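Section 4. Bench Handling Cell: Shared Operation and Changes to Station Duties

This section applies to benches fitted with the Urano gripper unit and supervised through the Addo work queue. It is written for bench operators, shift leads and the Veltwood site maintenance group. Read Section 3 (Power and Emergency Stop) first. 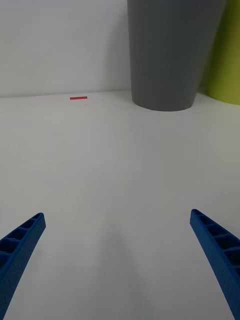
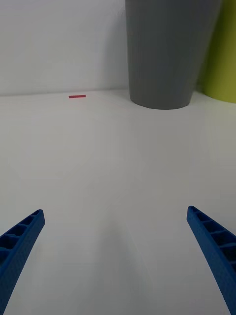
Gripper open over the bench surface, grey and yellow-green objects, likely containers, at the back against the wall.

4.1 READY POSITION AND START OF SHIFT

The ready position is fingers open, nothing held, with clear tabletop between and ahead of the fingertips. The cell will accept a queue only from this position.

1. Confirm that the stop button at the bench is released and that the status lamp is steady.

2. Sign in at the Addo panel with your own operator code. Do not use the code of the previous shift. Pick records are stored against the code that is signed in.

3. Select OPEN on the panel. Wait until the fingers stop moving.

4. Look at both fingers from above and from the side. Check the ribs between the open cells for cracks, whitening or trapped material. Remove trapped material with the soft brush. Do not use a screwdriver or blade.

5. Check the wrist camera view on the panel. Both fingertips must be visible. If one is missing from the view, go to 4.5.

6. Wipe the tabletop. Shiny spots and adhesive residue can be read as parts.

7. Select READY. The panel shows the number of jobs waiting.

CAUTION: The fingers can close without a sound signal once READY is selected. Keep hands, sleeves and badge cords off the working area of the table.

NOTE: Step 4 replaces the weekly finger inspection listed in the January edition. Fingers are now checked at the start of every shift by the person who will be working beside them.

4.2 DIVISION OF WORK

Before the cell was installed, one operator at each bench fetched, sorted and placed parts by hand and filled in the paper tally. The duties are now divided as follows.

Cell: picking from the table, placing into the assigned container, logging each pick.

Operator: loading the table, clearing faults, checking placed parts, changing containers, deciding whether a doubtful part is kept or set aside.

Shift lead: queue order, break cover, release of the cell after a level 2 fault.

The paper tally is withdrawn. Operators who want their own record can print the shift log from the panel under REPORTS.

One operator may supervise up to 2 cells. This limit applies to breaks as well. If cover is not available, pause the cell. A paused cell is not counted against the operator or the bench.

NOTE: The pick rate shown on the panel is a machine figure. It must not be used to set targets for hand work at benches without a cell.

4.3 LOADING THE TABLE

1. Select PAUSE and wait for the steady lamp.

2. Place parts flat and apart from one another, on the open part of the table in front of the containers. Parts that touch are often picked as a pair.

3. Keep new parts away from the wall. The unit approaches at an angle and may not reach a part lying close to the back edge.

4. Do not move a container once the queue has started. If a container has to be moved, repeat the position check in 4.4.

5. Step back and select RESUME.

Loading by two people at the same time is not allowed. The person who selects PAUSE is the person who selects RESUME.

4.4 POSITION CHECK AFTER A CONTAINER CHANGE

1. Select PAUSE, then CONTAINERS.

2. Set the new container upright with its full base on the table.

3. Select LEARN. The unit moves slowly over the table and returns to the ready position.

4. Compare the outline on the panel with the camera view. If the outline is offset, repeat step 3 once. If it is still offset, call maintenance.

CAUTION: LEARN mode runs at reduced force, but the arm does not stop on light contact. Stand outside the marked floor line.

4.5 FAULTS

Fault 8, fingertip not in view. Select PAUSE. Clean the camera window with a dry cloth. If the fault returns, the camera bracket has shifted. Report it and move the queue to another bench.

Fault 11, no part found. Check for parts outside the pick area. Reload as in 4.3.

Fault 14, grip lost. Find the dropped part before resuming. Inspect the fingers as in 4.1, step 4.

Any level 2 fault: press stop, leave the parts as they are and call the shift lead. Operators are not expected to reach into the cell to save a job, and a lost job does not need to be explained in writing.

4.6 FINGER REPLACEMENT

Replace both fingers together at 1,755 operating hours, or earlier if a rib is cracked. Order the pair as Brito part 189. Mixed pairs close off center and will raise Fault 14 repeatedly. Replacement is a maintenance task. The operator should be present for the first test run, as changes in grip are usually noticed first at the bench.

4.7 TRAINING

New operators work one full shift beside a trained operator before signing in alone. Operators moving from hand benches keep their grade and bench number during training. Requests for a return to hand work go to the shift lead and are recorded in the duty book.

Urano Bench Handling Cell, Operator Manual | Rev. 21/04/2024 | Veltwood Site Documentation | Contact: documentation desk | Back to top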